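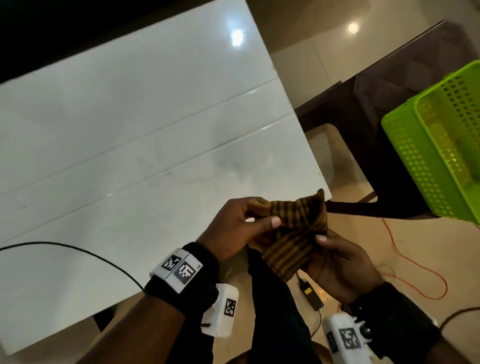 Care Labels Should State a Temperature
Sat 22 July

The care label sewn into a garment is a technical specification. It is also the only one most households ever consult before exposing a product to heat, water, detergent and mechanical stress, often every week for years. It should be held to the standard of any other specification, and at present it is not.

My objection is to words. A label that reads "machine wash warm" or "tumble dry low" gives a category whose limits are set elsewhere, if they are set at all. On the washing machine I own, a Kasico with 8 programs, "warm" is a blend of hot and cold supply water. The result depends on the water heater, the length of the pipe run and the season. In February the same button delivers a noticeably cooler wash than it does in summer. The garment maker tested at a fixed temperature in a laboratory machine. The owner is asked to reproduce that test with an adjective.

Tumble drying is worse. A wash load cannot get hotter than the water supplied to it unless the machine has a heater. A dryer has no such ceiling apart from its thermostat, and the air temperature rises sharply as the load loses moisture. "Low" on one dryer may be close to "medium" on another. Elastane, which appears in small percentages in a large share of everyday clothing, loses recovery with repeated heat exposure. The loss is gradual, so the owner attributes it to wear and the manufacturer never hears of it.

Yamuna Achari, who tested fabrics for a contract laboratory before moving into purchasing, has argued to me that numbers would give a false sense of precision. Her point is that few home machines hold a set temperature closely, so a printed figure would be ignored or missed. I accept the premise. The conclusion does not follow. A limit remains useful even when the instrument is poor, in the same way that a load rating on a shelf is useful to someone without a scale. The owner can leave a margin. With a word, there is nothing to leave a margin from.

A second argument is that symbols already solve the problem. The washtub with dots does correspond to defined maximums in the published systems, and some versions print the figure inside the tub. But dots require a key, and the key is not on the label. I have seen labels with 2 rows of symbols and no text whatever, printed on satin tape that frays and fades faster than the garment it describes. A specification that becomes unreadable before the product wears out has failed at its main task.

Cost is the third argument, and it is the weakest. Labels are already printed in several languages. Numerals need no translation. Replacing "warm" in each language with one figure would shorten most labels.

What I would ask for is limited. Print the maximum wash temperature and the maximum dryer exhaust temperature in numerals. Print the fiber content beside them, in the same size type. State expected shrinkage as a percentage after a stated number of cycles, even where the content is 100 percent cotton and the buyer is presumed to know. Use an ink that survives the wash being recommended.

Appliance makers would have to do their part by showing temperatures on the control panel. Several did so in the past and removed them in favor of program names. My current machine has a setting called "Daily." The manual does not say how hot it is.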